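Brurkico brings its paper-and-tape table grid to Hasgate hall

HASGATE, December 8, 2019 - Brurkico, the supplier of paper and marking materials for workshops, today presents the Flundum table cover, a simple way to divide a large work surface into squares. The cover is made of brown kraft paper and dark blue tape. It is sold as a set and is put on the table by the user.

The set contains a roll of kraft paper, 2 rolls of tape and a printed sheet with the measures. The paper is laid first, and the strips of tape are then placed lengthwise and crosswise until the whole table is a grid. Small items can be sorted, placed and found again by their square. When the paper is worn, it is removed together with the tape and a new piece is laid.

"Many of our customers have already made such grids by themselves, with a pencil and a long ruler," says Sverre Dalen, product manager at Brurkico. "The pencil line disappears after short time. The tape stays, and one can see it also from the other end of the table. We have chosen the dark blue color after we tried it on our own tables during the winter."

The kraft paper is not coated. It can get light wrinkles when it is laid over a big surface, and Brurkico recommends to smooth it from the middle to the sides before the first strip of tape is fixed. The squares do not need to be perfectly equal for most kinds of work. For users who wish more exact squares, the printed sheet gives the distances for three table widths.

The product was tested in the workshop in Godoy before the start of sales. In this period the users laid 28 covers and sent their remarks to Brurkico. The most frequent wish was a longer roll of tape, and the roll in the final set has been made longer accordingly. The first delivery consists of 547 sets. Orders are accepted from today, and the sets will leave the warehouse in Hasgate still in December.

Also the remaining paper can be used. It is suitable for wrapping and for protecting a shelf or a drawer, and the used cover can be given to paper recycling after the tape has been pulled off.

Customers who have an older Brurkico roll at home can order the tape and the printed sheet separately. Questions about larger quantities are answered by the sales office in Hasgate.
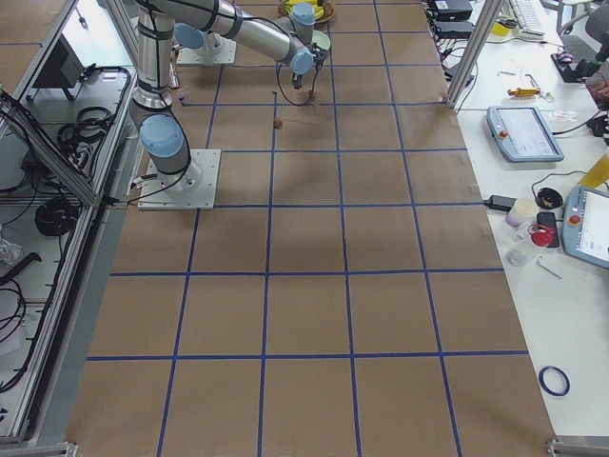

Sverre Dalen was asked afterwards whether the tape tears the paper when it is lifted, and he replied that it can happen if one pulls fast, and that he himself pulls slowly and keeps the strip low along the table.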